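Folding and storing cloths – notes for the talk, 14 Oct 2025

Start with the cupboard at Plisby. 69 cloths on the shelf in January, all pushed in flat, and the pile fell over whenever a cloth was pulled from the middle. We changed the fold and kept the shelf.

Grey striped cloth, folded over several times into a thick bundle. Point out the hems stacked up along one side.
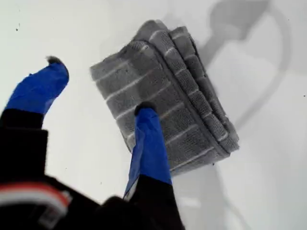
Selim Başaran objected at the Dolto talk that a thick fold takes too long to dry out if the cloth goes away damp, and he would sooner hang everything. Fair point. Say so, then give our rule: nothing is folded until it has had a night on the rail.

Next, picking up. Holding a cloth by one gathered point lets the rest drop and the folds open. Fine for shaking out, no good for carrying to the shelf. Ask who does it at home – pause for hands.
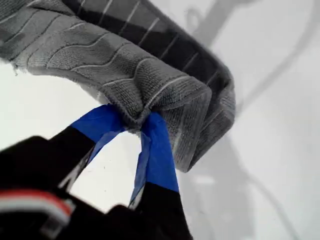
To carry a folded cloth, put a flat hand underneath. Bundles go in upright, fold facing out, 2 rows to a shelf. Postma use 3 rows but their shelves are deeper.

Table next. Clear and light-coloured, so loose fluff shows up. Lay the bundle down flat and press once. Slightly uneven edges are fine.

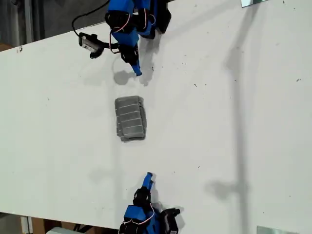 Labels go on the shelf edge, never on the cloth. Mention the Jirus trial if there is time, otherwise straight to questions. Handouts are by the door.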